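Grella Refurbishment — Line 2 meeting, February

Item 3. Robot cell for desktop towers
C. Benedetti reported 1,371 units through the site last month, 391 of them by way of the cell. Memory removal stays with the cell. Opening cases and checking labels stays with bench staff.

Item 4. Staffing
No posts cut. Two bench roles move to cell minding, with 10 hours' training each. Staff asked that minding be rotated — agreed, every 25 shifts. 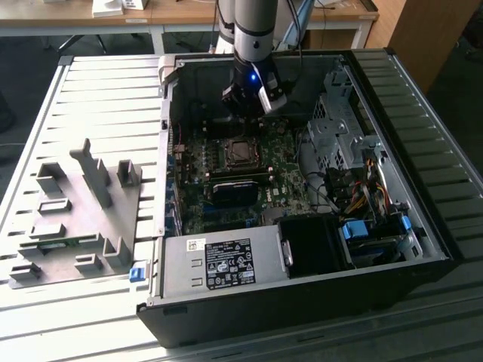 Grading pay for minders was not settled. Benedetti to bring a proposal to the next meeting. Soneo to quote for spare finger pads.

Closed 3.40 pm.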